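Robot Learning, Lecture 9 Notes
Imitation learning from demonstrations, part two: what the data is doing to you
Mar 19, 2021

Reading for this lecture: the Rundmont report, sections 2 and 4. Section 3 is a proof. You may read it if you are having a slow evening.

1. Where we left off

Last time we trained a policy by behavior cloning. A person moves the robot by remote control, we record what the robot's cameras saw and what the joints did, and we fit a network that maps the first to the second. It is supervised learning with more expensive lab equipment.

The trouble started when we let the policy drive. Small errors put the arm in places the demonstrator never visited, the network had no idea what to do there, and it did something anyway. We called this drift. The people who fix the fingers call it other things.

2. Two ways to spend your demonstrations

Suppose you have time to record 100 demonstrations of one picking task. You can spend them in two ways.

Clean: an expert performs the task 100 times, smoothly, from the same starting pose. The recordings look lovely.

Messy: the starting pose is varied, the objects are moved between runs, and in 20 of the runs the operator is asked to begin with the hand in a bad spot and recover.

The Rundmont report compares the two, with the same network and the same training time. On 149 test trials with shuffled objects, the messy set won comfortably. On trials where nothing had been moved, the clean set was slightly better. Everyone likes to show that second result in videos.

3. Why recovery data helps

The clean set tells the network what to do when all is well. It contains no example of a hand that has come in too low over a box, so the network's answer there is a guess. Recovery runs put labels on those states. This is the same idea as DAgger from Lecture 8, except that we guess in advance where the policy will go wrong, and DAgger lets it show us.

Guessing is cheaper. It is also guessing.

4. Action chunks

The second trick in the report is to predict a short run of actions at once. Their policy outputs 15 steps and carries them out before looking again. Fewer decisions means fewer chances to drift, and it smooths over the pauses where a human operator stopped to think.

The price is that the robot is briefly not paying attention. If a box slips during step 3, steps 4 through 15 go ahead as planned. Keep this in mind before choosing a long chunk and blaming the network.

5. The bin problem

Our running case is picking from an open bin of mixed items with a two-armed robot, each arm ending in a five-fingered hand. 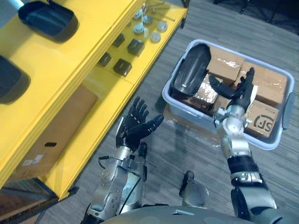

Boxes packed side by side leave little room for fingers. Clear tape and plastic wrap throw back highlights that shift when the head camera moves, and a network trained on one lighting setup will happily learn the highlight as a landmark. Vary the lights as well as the objects.

There is also the choice of hand. If the operator always uses the right, the data says nothing useful about the left, and the left will still receive commands. Either record both or freeze one in the controller.

6. For next time

Take the Postavard dataset from the course page and train two policies, one with single-step actions and one with chunks. Plot success against how far the objects were moved from their training positions. The Saxena loader crashes on the February files, so use the Clarkico one.

Hand in the plot, your code, and one paragraph on a failure you watched from start to finish. "It missed" is not a paragraph.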